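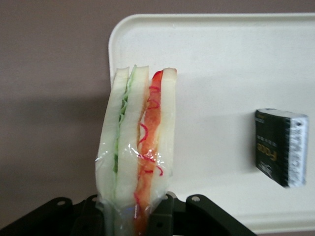 Nusesbridge Visitor Attractions Attendance and Habitat Records

Data card and README, release 3

Summary

The Nusesbridge records bring together attendance, program and habitat data from the zoos, aquariums and wildlife parks that take part in the Nusesbridge reporting scheme. The release covers 134 sites and is intended for planners, educators and researchers who study how visitors use animal attractions and how those attractions care for the animals in their keeping. The data are supplied as plain tables and may be opened in any spreadsheet program.

The collection is maintained by the Nusesbridge Records Office on behalf of the participating sites. Each site remains the owner of the figures it submits and may correct them at any time.

Contents of the release

sites.csv
One row per site, with its code, type, region, year of opening, and the months in which it is open to the public. The earliest opening year in the table is 1878.

attendance.csv
Monthly admissions for each site, divided into day tickets, annual passes, school groups and complimentary entries. Re-entries on the same day are not counted.

programs.csv
Public talks, feeding demonstrations, guided walks and classroom sessions. The table holds 518 separate programs. A program offered at more than one site is listed once for each site.

habitats.csv
Enclosures and tanks open to public view, with floor area or water volume, the main species group housed, and the date range in which the habitat was in use.

notes.txt
Free-text remarks submitted by the sites, in the order in which they were received. Remarks have been checked for personal information but have not otherwise been edited.

How the data were collected

Sites complete a monthly return and send it to the Records Office within 30 days of the end of the month. Admissions are taken from ticketing systems where these exist. Smaller sites, including both sites in the Shehu region, submit gate tallies kept by hand. The field count_method in attendance.csv shows which approach was used, and users who compare sites should consult it first.

Habitat measurements are taken from site plans. Where a habitat has been rebuilt, the old and new versions appear as separate rows with different habitat codes. The Wirnach sites measure water volume at the normal operating level; all other sites report the full capacity of the tank. No conversion has been applied.

Program records are entered by education staff at each site. The categories were revised for this release, and "keeper talk" and "animal presentation" have been merged under "public talk." Original labels are kept in the field label_as_submitted.

File format

All tables are comma-separated text in UTF-8 encoding, with one header row. Dates are written year first. Empty cells mean that no value was submitted. A zero means that the site reported zero. Areas are in square feet and volumes in gallons.

Site codes consist of three letters and two digits and do not change between releases. A code is retired when a site closes and is never given to another site.

Known limitations

Participation is voluntary, and larger attractions are represented more fully than small ones. Totals should not be read as totals for any region.

School group admissions are undercounted at sites where teachers enter on complimentary tickets. The size of the undercount is not known.

Several aquariums closed their touch pools for part of the period covered. Programs held at those pools remain in programs.csv with the status "suspended," and they should be left out of any calculation of program hours.

Sites that share a parking area or an entrance with another attraction may report combined admissions. These rows carry the value "shared" in the field entry_type.

The tables contain no information on individual animals, veterinary care or breeding. Requests for such records should be addressed to the site concerned.

Appropriate use

The records are suitable for the study of seasonal attendance, the planning of education programs, and general comparison of habitat provision by type of site. They are not suitable for ranking sites by quality of animal care. Floor area and water volume alone give an incomplete account of a habitat, and the Records Office asks that they not be presented as a measure of welfare.

Privacy

No visitor names, addresses or payment details are held in the collection. Monthly school group figures below five are replaced with the value "low" to prevent the identification of individual classes.

Changes in this release

Added the field count_method to attendance.csv.
Merged two program categories, as described above.
Corrected the January admissions for three sites that had submitted weekly figures in place of monthly ones.
Removed duplicate habitat rows for the Wirnach sites.

Hosting and access

The files are hosted by Zurance under an agreement with the Records Office. Downloads are free of charge and do not require an account. Earlier releases remain available for reference, but they are no longer corrected.

Terms of use

The tables may be copied, adapted and redistributed for any noncommercial purpose, provided that the source is credited. Commercial users should obtain written permission from the Records Office before publication.

Suggested credit line: Nusesbridge Records Office, Visitor Attractions Attendance and Habitat Records, release 3.

Corrections

Errors should be reported to the Records Office with the site code, the name of the table and the month affected. Confirmed corrections are included in the next release and listed in the change notes.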